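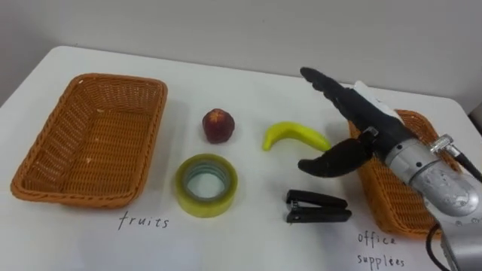
Nivside Seed Notes – README

I started this dataset because I kept losing the scraps of paper I write germination results on. It's now 309 rows in one CSV, one row per tray, covering native plants I've grown from seed for the Sullora creek bank (mostly milkweeds, asters and a few sedges I still can't tell apart!).

What's in a row: species, where the seed came from, days of cold stratification, sowing month, seeds sown, seeds up. Every tray gets 50 seeds unless the notes column says otherwise. Blank means I forgot to write it down – please don't read it as zero.

Known problems: the 15 trays marked "Essien" came from a mixed seed lot, so treat the species names there as my best guess. Swamp milkweed sown in February without any cold treatment is in there too, and yes, it did badly.

Version 4 fixes the swapped columns in the sedge rows. Older copies on the Netach mirror still have them wrong.

Use it however you like. If you've got sedge numbers of your own, send them over, I'd love to add them.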